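Ruratari Wall Paint in Pale Gray

We've been mixing this one in the back of the shop for years, and it's still the can we reach for when somebody says "just something quiet for the bathroom" (we hear that a lot!). It goes on flat, dries soft, and gets along with nearly any floor, even a bold terracotta orange.
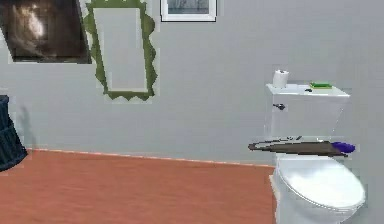 Coverage and drying

One can covers 200 square feet in a single coat, and most walls like two. Give it 24 hours before you hang the mirror back up, please, however tempting it looks. Questions? Ask for Tala Nimri at the counter, and she'll happily talk primer with you all afternoon.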